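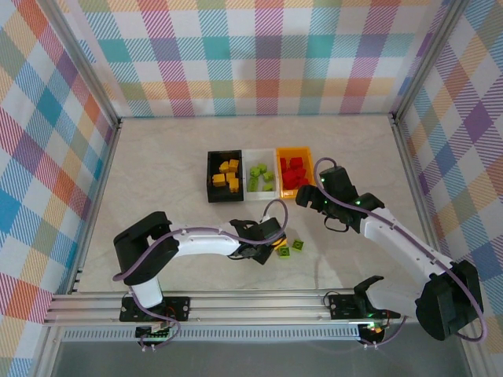 Two arms, three bins: the block-sorting demo on the Lurnex bench kit.

I'd been trying to get Getachew Gebreyes on the phone for most of September, and when he finally called me back it was a Friday, he was eating lunch, and the first thing he wanted to talk about was cable.

"Everybody asks me about the motors," he said. "Ask me about the cable! I've spent more of my life on that cable than on anything else in the box."

So I asked him about the cable. It's lavender, it loops up high over each arm's gripper and runs back down to the shoulder, and it's the first thing people notice when they see a Lurnex kit running. Getachew designed the kit with a small crew at Pukari, the shop that builds and sells it, and he told me the loop went through a long ugly period. Early ones were tied down tight along the arm, which looked neat and pulled loose every time the wrist turned too far. "You want slack, and you want the slack to go up," he said. "Down, it drags through your blocks. Sideways, it catches on the other arm. Up is the only place nobody is working."

And the color? He laughed (with his mouth full, I think). "Black cable on a black gripper, you can't see what it's doing. Also I like it."

If you haven't run into Lurnex before, it's a two-arm bench kit for people who want to teach machines to handle small things and don't have a factory to do it in. You get the pair of white-and-black arms, an aluminum rail they both bolt to, the grippers, the little control boards that hang off the rail, and the software. I had a loaner in my garage for 84 days before this call, so I came in with opinions, and he let me get through nearly all of them.

My big one was the rail. I wanted to know why both arms share one, across the front, when it would be so much easier to put them at opposite ends and keep them out of each other's way.

"Easier for who?" he said. "Most people who buy this want the arms to get in each other's way. That's the hard part of the job, so that's the part they need to practice." You can slide the mounting plates along the grooves and lock them wherever you like, and he told me he's seen them nearly touching. I had mine too close for the first couple of weeks, and I can report that two grippers going for the same block make a very sad clicking noise.

We talked for a good while about the sorting job, which is the one that ships with the kit and the one I ran the most. Yellow blocks go in the black bin, green ones in the white bin, red ones in the orange bin. I told him I found that maddening. Why not put the red blocks in a red bin and be done with it?

"Because then you learn to match," he said. "I want you to tell it where things go, and it should go there even if the colors make no sense. A customer's parts bin is never the same color as the part." Fair enough. I still put the wrong blocks in the wrong bins by hand, more than once, while resetting.

The blocks are the studded kind, like building bricks, and I asked if he'd thought about something plainer. He had. They tried smooth wooden cubes first, and the trouble was that everything worked. The studs change how the fingers land, and a block that tips over is a different problem from a block that's sitting up. "A smooth cube is a compliment," he said. "It tells you you're doing great."

Then there's the plaid. I've had two emails about the plaid already, and I haven't even published anything yet. Getachew lines the walls of his own enclosure with big pastel checks, teal and pink and orange and the rest, and he includes a set of printed fabric panels if you order the full enclosure. A plain gray wall makes life too soft, he says. You train with a busy background, and then when somebody puts the thing in a real room with shelves and posters behind it, it has seen worse. I hung mine with clothespins. My wife would like them back.

The part where we disagreed was price. The full kit with enclosure is 327 dollars a month on the rental plan, and you can't buy it outright unless you take two. I said that seemed steep for a hobby person. He said it wasn't made for a hobby person — and then, after a pause, that he'd been one himself, and that he knew it was steep. There's a cheaper one-arm version coming under the name Abdella, same joints, shorter rail. He wouldn't give me a date. The folks at Ladavgate, who run the repair desk, have apparently been told to expect it, and that's all I could squeeze out of him.

I asked about repairs, too, because I'd needed one. A finger on my left gripper started closing late in the sixth week. Ladavgate sent a replacement gripper in 8 days, which felt long, but the swap itself took me one cup of coffee and a hex key. Getachew wanted to know exactly which finger, and what I'd been picking up, and whether I'd been running it overnight. (I had been running it overnight.)

"Don't do that with the first firmware," he said. "Six hours, then let it rest. It's in the manual."

I went and checked after we hung up. It's on the back page, in pretty small type, right under the diagram of the cable.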